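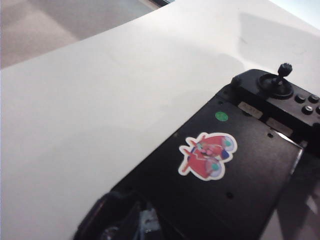

Joystick and round buttons on the raised control section, matte black top plate.

Nurkard Hand Controller

A tabletop controller with a short joystick and a group of round push buttons, made for people who run pan heads, sliders, model cranes and similar bench equipment from a chair. The housing is matte black with rounded contours. The top plate has a light texture so it doesn't show fingerprints as quickly as a gloss finish.

The stick has a ridged cap. It can be worked with a thumb from above or held between thumb and finger, and most of our customers settle on the second grip for slow moves. The cap pulls straight off for cleaning. Spare caps are sold singly.

The buttons have domed tops and sit close together to the right of the stick, so you can reach them without lifting your wrist. They are momentary buttons and each can be assigned in the setup program. Out of the box they are unassigned. Two small light-colored labels are on the sloping face below the joystick.

Setup

Put the controller on a flat surface and plug it in before opening the setup program. Leave the stick alone for 5 seconds while it finds center. If the stick drifts later on, unplug the controller and do this again — there is no need to reinstall anything.

The program stores up to nine profiles. Profiles made with the older Clemamham controller will open, but the stick curve has to be set again by hand.

Specifications

Connection: USB, cable fixed at the housing
Cable length: 9 feet
Joystick: two-axis, self-centering
Buttons: momentary, assignable
Stick steps per axis: 1,000
Finish: matte black
Use: indoor, dry locations only

In the carton

Controller, one spare stick cap, printed setup sheet. The setup program is a download and the address is on the sheet.

Care

Wipe with a dry or slightly damp cloth. Do not use solvent on the labels or the stick cap. Dust around the base of the stick can be brushed out with a soft paintbrush.

Ordering

Stock is held at our Trosedberg warehouse. Orders placed before 2 p.m. leave the same day. The next production run is due in May, and back orders are filled in the order received. Schools and repair shops can ask for the Kemppainen price list, which also covers replacement sticks and button sets.

Questions about fit or wiring go to Nattawut Intarasuk at the parts desk. Please have the serial number ready.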